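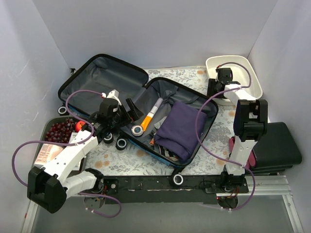 Vol. 9, No. 2

Monday, October 22, 2018

HAVELL – Tomoana Robotics has released results for Olia, a method for training two-armed robots to pack soft and rigid goods into luggage. The policy learns from 20 operator demonstrations per item class and plans both arms jointly – earlier versions scheduled each arm separately.

Folded cloth remains the hardest class. "Fabric changes shape under the gripper, so the model re-estimates its outline at every step," said lead author Bronwyn Kerslake. Arm collisions fell by a factor of five against the group's previous controller, with the workspace and suitcase unchanged.

Co-author Gun-woo Shim will present the method in December. Code and training labels will be released with the paper.

Media enquiries: Murray Donnelly, Tomoana Robotics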